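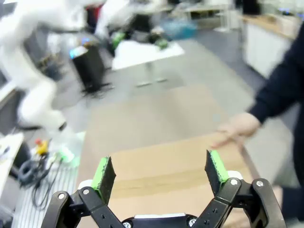
I've been swapping between two grippers since November and have more or less picked one, so I'm writing it down before I forget why.

The first was the Gorenico, a parallel jaw with a stroke of 33 mm. It's tidy and quick, and very good on small parts. The second is the Erkik, a two-finger linkage type with green pads at the tips. It opens much wider and the fingers swing in an arc as they close, so you have to allow for the tips moving forward a little. I got that wrong for most of a morning.

I ran the same pick routine on both, mixed items, nothing heavy. The Gorenico managed 1,605 good picks before I stopped it and the Erkik 1,782, with the same number of attempts. Most of the difference came from the wider items, where the narrow jaw simply couldn't get round them.

Cardboard is still awkward. A flat box with a taped seam gives neither of them much to hold, and pushing down on the lid only makes it bow. Tahira Rana suggested going for the short side at an angle, with someone steadying the box while we taught the points. We got there after 4 tries.

The wrist camera stays where it is. With the fingers fully open I can see both pads and the bit of box between them, and that's enough for lining up. I did try a higher bracket from Clakdale but it caught on the cable at full rotation.

Pads next. The green ones grip well but they pick up dust, and I've got a softer set on order from Wieczorek.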